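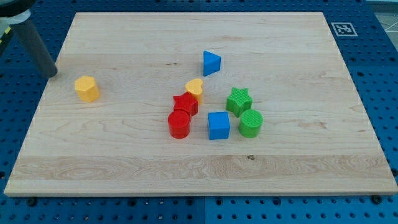 Board on bench 4, front edge and knot.

Rilline Community Workshop
Monthly safety checklist, wood room
Jul 9, 2019

Exits and aisles clear: OK
Comment: Offcut bin was sticking out past the yellow line. Moved back.

Fire extinguishers (2) charged and tagged: OK
Comment: Tag on the one by the sink runs out in August. Tasent has been called.

Dust collector: NEEDS WORK
Comment: Bag over half full. Hose clamp at the planer is loose again. Do not run the planer until a new clamp is on.

Table saw guard and riving knife: OK

Band saw blade tension and guard: OK
Comment: Blade is the Irkar one put on last month. Guides reset.

Eye and ear protection: NEEDS WORK
Comment: 5 pairs of glasses too scratched to use, thrown out. Earplugs down to about 100. Order 200.

First aid kit: OK
Comment: Restocked burn gel and large bandages.

Bench tops and stock: OK
Comment: Check boards for nails and loose knots before cutting.

Finish cabinet closed and labeled: NOT OK
Comment: Two unlabeled cans, held for Vasylenko pickup. Oily rags go in the red can, lid down.

Eyewash flushed: not done, water off in that wing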